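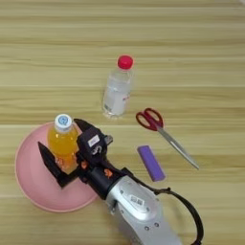

**Ticket 416: Bottle-on-plate episodes rejected by the checker**

Opened by Vaida Venckus on Thursday, 9:40 a.m. The Karkby bench was set to collect 200 episodes of "put the orange drink on the plate" for the Dreker training set. The checker passed the first batch and then started throwing out episodes with the error "no release found." The layout is the standard one, with the pink plate on the left and the scissors, purple block and red-capped water bottle as distractors. Operators are Chunhua Lü and Deividas Mockus. No change to the arm or the cameras in May before this.

**Log**

**9:55, Vaida.** Rejected so far: 73. All of them have the same error. The recordings open fine and the joint data is complete, so I don't think this is a disk problem. I asked both operators to keep going while I look.

**10:20, Deividas.** I replayed a handful of the rejects at half speed. The checker looks for the fingers opening past the release threshold, then for the arm moving away. In the rejects the fingers open only a little before the episode ends. In the passed ones they go all the way out.

**10:35, Chunhua.** Those may be mine. I stop the recording as soon as the bottle is standing. The old instruction sheet said to end "when the object is placed." I can go back to waiting, but I'd like the sheet to say so.

**10:50, Vaida.** Checked against operator names. Most are Chunhua's, but not all, so the stop time doesn't explain everything. Leaving the ticket open. Linked the bench notes from Ovness, where they had the same error on a different task.
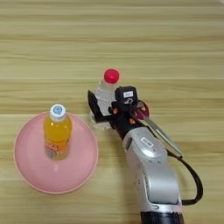 *Bench notes, Ovness, 2 min read*

**Copied from Liis Ķēniņš:** We saw "no release found" when one recording held two tasks. The operator finished with the first bottle, went straight to the second and never pressed the pedal in between. The checker reads the last grasp in the file, finds it still closed or still on the way in, and fails the whole thing. Splitting the files by hand got most of ours back. Press the pedal between tasks, even when the second one uses the same layout.

**11:30, Deividas.** Looked for this in our rejects. Found it in a few of mine, where I went on to the water bottle without pressing the pedal. I've split those and run them through again. They pass.

**11:45, Vaida.** Good. That leaves the early stops.

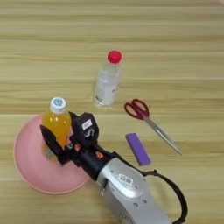
**1:10 p.m., Ivars Ozoliņš.** I'm taking over the checker side. The release threshold was raised in the last Kofler update and the operators were not told. It used to accept a small opening. Look at any moment where the fingers are still on either side of the orange bottle over the plate: from the head camera alone it's hard to say whether that is a hold or the start of a release, so the checker goes by finger width. I don't want to lower the threshold again. The policy trained on the old data learned to open halfway and then drag the bottle when it backed off.

**1:25, Chunhua.** Understood. What should I do with the ones I already recorded? The placing part is good in all of them.

**1:40, Ivars.** Don't delete them. Tag them `partial_release`. They can still be used for the reach and grasp stages. They won't count toward the 200.

**2:15, Chunhua.** Tagged. Starting again with the new end point: open fully, back the arm away from the bottle, wait two seconds, press the pedal. 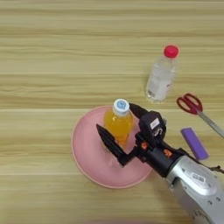 **3:05, Chunhua.** First run with the new end point is through the checker with no rejects. Each episode takes a little longer, so I won't make the full count today. I'm also moving the distractors after every tenth episode, as the sheet asks.

**3:20, Deividas.** Same result on my shift block. One reject, and that was me knocking the bottle over. Marked as a failure and kept.

**3:50, Vaida.** Instruction sheet updated. The end of an episode now reads:

- fingers fully open
- arm clear of the object
- wait two seconds, then pedal
- one task per recording

Ivars will add the threshold value to the release notes and post a message to the operators' channel before the next change.

**4:10, Ivars.** Done. I also changed the error text. It now says either "release too small" or "recording ends during grasp," so the two causes no longer look alike in the report.

**Status:** Resolved, pending the rest of the count.
**Follow-up:** Liis to check whether the Ovness rejects include any early stops.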